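December 2024, Tuesday
Notebook, hide glue trials, bench 3

Continued with the glue for the chair repairs. I soaked a new portion of the Larnano granules overnight in cold water, one part to two by weight. In the morning they had swollen well, but a few in the middle were still hard, so I stirred and gave them another hour. Next time I should use the wider jar.

Warmed the pot slowly up to 60 degrees and held it there. The old thermostat overshoots when the lid is off. I wrote this already in the summer and forgot it again – please, whoever uses the pot, keep the lid on while it heats.

Test pieces were beech on beech, lap joints, planed the same morning. Batch number 3026. I made 43 joints in total, a part of them with fresh glue and a part with the glue that was reheated on Friday. Clamped overnight, then they should rest 5 days before we break them. I know the supplier says one day is enough, but our room is cold in this season and I do not trust it.

Observations so far:

The reheated glue is thinner and it smells stronger. It runs out of the joint more easily under the clamp. I suspect it will be weaker, but I will wait for the numbers.

The Drarnen granules (darker, smaller) make more foam on the surface. I skimmed it with a piece of card. Open time felt short, I was hurrying with the last joints of that group and two of them slid a little when I tightened the clamp. Marked them with a pencil cross, they should not be counted.

Adding salt to make the open time longer: not tried yet. The recipe from Gendmont is in the blue folder, but it gives the amount in spoons, and I do not know which spoon.

The chair from Lukumay waits. Both back legs are loose and there is some white glue in the old mortises, which must come out before anything. Warm vinegar on a cloth softened it on one side. The other side did not want to move – I left the cloth there under plastic.

To do: order brushes without metal ring, write the date on the jars, clean the small clamps.

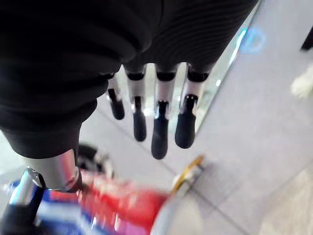 Regarding the reheated portion, I would throw it away and not spend joints on it, was the remark added under this entry, and could we please warm the beech a little before gluing, as the cold wood gels the glue before the clamp is even closed.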